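Havness Open Storage Bin, Gray
Item no. 1253

The Havness is a rectangular open-top bin for mixed small goods. It is used for holding assorted items between receiving and shelving, for returns, and for parts that have no fixed shelf location. The full top is open, so contents can be seen and reached from above without tilting the bin or removing a lid.

Walls and floor are gray. The interior is plain, with no molded compartments. Long packages such as tubes can be laid flat along one side, with smaller goods placed beside them. Inserts and dividers are sold separately under the Stadisine name and are listed on their own page.
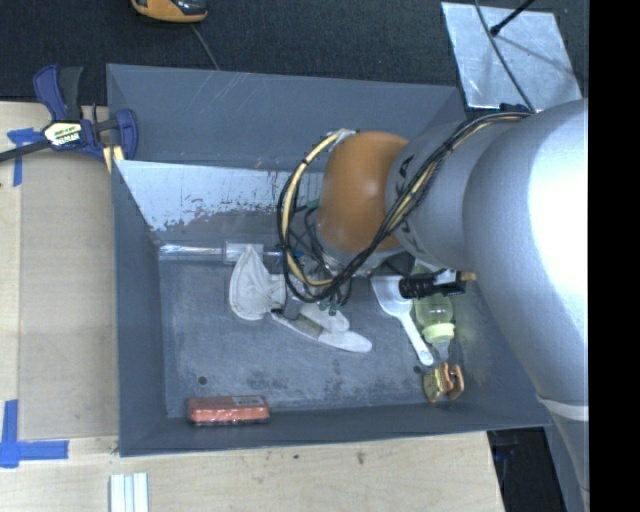
Surface wear is to be expected in daily use. Scuffs and fine scratches on the floor and inner walls do not affect the load rating and are not covered by the warranty. Cracks in the rim or corners are covered for 11 months from the date of delivery.

Specifications
Type: open-top, rectangular
Color: gray
Interior: undivided
Length: 700 mm
Rated load: 11 kg, evenly distributed
Pack quantity: 4
Lid: not available

Placement
Set the bin on a flat, level surface. The base should be supported over its full area - a bench or tabletop is suitable, open wire shelving is not. Do not stack filled bins.

Cleaning
Empty the bin and wipe with a damp cloth and mild detergent. Dry before refilling. Solvents and abrasive pads will dull the surface. Adhesive residue from labels can be removed with warm water and a plastic scraper.

Ordering
Sold in full packs only. Orders ship from the Undville warehouse. The earlier Dvorak bin was discontinued in October and its dividers do not fit this model. For replacement units under warranty, contact Halfdan Gunnlaugsson at the parts desk and quote the item number.

Page revised 26 Apr 2019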